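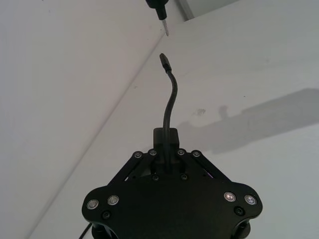

Ticket 2681 – Peinture / finitions, appartement Grurolham, 2e étage
Objet : fissure qui revient dans l'angle mur/mur, chambre du fond
Statut : ouvert
Ouvert par : Banafsheh Bahrami
Suivi : Bo-ram Myung

Bonjour, je rouvre. L'angle entre les deux murs blancs de la chambre du fond, c'est le même souci qu'en octobre. Fissure fine, verticale, part à hauteur d'interrupteur et monte jusqu'en haut. Refermée deux fois par l'équipe Dotard, rouverte deux fois. Le locataire suivant arrive bientôt, je voudrais que ce soit réglé avant. Merci de me dire quoi faire, j'ai les clés.

Réponse Bo-ram Myung
Vu. Questions en vrac :
- fissure ouverte, on passe un ongle ? ou juste la peinture qui tire ?
- les deux murs même matière ? (plaque / plaque ou plaque / maçonnerie)
- il reste du produit Väisänen quelque part, pot entamé ?
- chauffage allumé dans la pièce ou pas

Banafsheh
Ongle non, carte de visite non plus. Une feuille de papier oui, sur une main de long, vers le milieu. Plus haut c'est juste un trait. Mur de gauche sonne creux, mur de droite sonne plein. Chauffage coupé depuis le départ de l'ancien locataire. Pot Väisänen dans le placard de l'entrée, couvercle mal remis, peau dessus.

Bo-ram
Ok donc plaque contre dur. Ça bouge pas pareil, c'est toujours là que ça casse. Enduit rigide dans l'angle = ça refissure, on peut le refaire dix fois. Savez ce que Dotard a mis ? Bande ou pas bande ?

Banafsheh
Aucune idée. La fiche d'intervention dit « reprise angle + 2 couches ». Rien sur une bande.

Bo-ram
Grattez sur 2 cm avec un cutter, pas plus, près de la plinthe. Si y a du papier ou de la toile dessous vous le verrez tout de suite.

Banafsheh
Fait. Pas de papier. Enduit blanc assez dur, puis du gris, puis la plaque. L'enduit part en écailles sur la droite, il tient bien à gauche.

Bo-ram
Voilà. Pas de bande, et côté dur il a été posé sur l'ancienne peinture sans poncer, je parierais. Ne rebouchez rien pour l'instant. Remettez un bout d'adhésif de masquage en travers de la fissure, à mi-hauteur, avec un trait de crayon de chaque côté. On regarde dans quelques jours si les traits s'écartent.

Banafsheh
Adhésif posé. J'ai allumé le chauffage à 19 aussi, c'était glacial là-dedans.

Bo-ram
Ah, fallait me le dire avant ! Bon, laissez allumé, mais laissez aussi la porte ouverte. On verra l'effet en même temps, tant pis.

Note d'appel, dimanche 21 mars
Mme Bahrami passée sur place. Traits toujours en face, pas d'écart visible à l'oeil. Papier passe un peu moins facilement qu'avant. Pas de trace d'humidité au toucher, plinthe sèche. Humidité de la pièce à 81 % au premier relevé (chauffage coupé), redescendue depuis mais chiffre pas noté. À renoter SVP.

Bo-ram
81 c'est beaucoup pour une pièce vide. La VMC tourne ? Mettez une feuille de papier toilette devant la bouche, si elle colle ça aspire.

Banafsheh
Tombe par terre. Salle de bain pareil.

Bo-ram
Bon bah voilà un deuxième sujet. Je crée un ticket séparé pour la VMC, ne mélangez pas svp sinon on s'y retrouve plus. Pour l'angle on continue ici.

Banafsheh
Disjoncteur VMC était baissé. Remonté, ça ronronne, la feuille colle. Je ferme l'autre ticket ou vous ?

Bo-ram
Moi.

Marche à suivre pour l'angle (à transmettre à l'intervenant, pas Dotard cette fois, j'ai demandé à Girnholm) :
1. protéger sol et plinthe, couper le chauffage la veille
2. ouvrir la fissure au grattoir triangulaire, toute la hauteur, pas seulement là où ça se voit
3. côté dur : gratter tout ce qui s'écaille, poncer la vieille peinture jusqu'à ce qu'elle soit mate
4. dépoussiérer à l'aspirateur PUIS à l'éponge à peine humide. Laisser sécher
5. cordon acrylique souple, fin, lissé au doigt mouillé. Pas de silicone !! la peinture tient pas dessus
6. attendre le lendemain mini
7. une couche maigre, puis une deuxième. Pas de rouleau dans l'angle, pinceau à rechampir
8. ne pas utiliser le pot du placard, il est mort

Banafsheh
Question, pourquoi pas la bande finalement ?

Bo-ram
La bande ça marche bien plaque sur plaque. Ici le mur dur bougera pas et la plaque si, la bande peut cloquer. Souple c'est mieux, moins joli de très près mais ça suit. Si ça rouvre quand même on parlera d'un joint creux avec profilé, mais c'est un autre budjet.

Banafsheh
D'accord. Et la teinte ? Les deux murs ne sont pas exactement du même blanc je trouve, ou alors c'est la lumière.

Bo-ram
Regardez le matin et le soir. Si toujours différent, deux pots, on arrête chaque blanc dans l'angle. Sinon un seul. L'étiquette du vieux pot a peut-être encore la réf, photographiez le couvercle avant de jeter.

Banafsheh
Réf illisible, coulure dessus. Je demande à Väisänen avec la facture d'octobre.

Girnholm confirmé, passage 26 au matin. Clés chez la gardienne. Adhésif témoin à laisser en place jusqu'à leur arrivée, merci de pas l'enlever en faisant le ménage.

Reste à faire :
- relevé humidité avec VMC en marche
- réf du blanc
- demander à Dotard le détail de la reprise (relancé, pas de réponce)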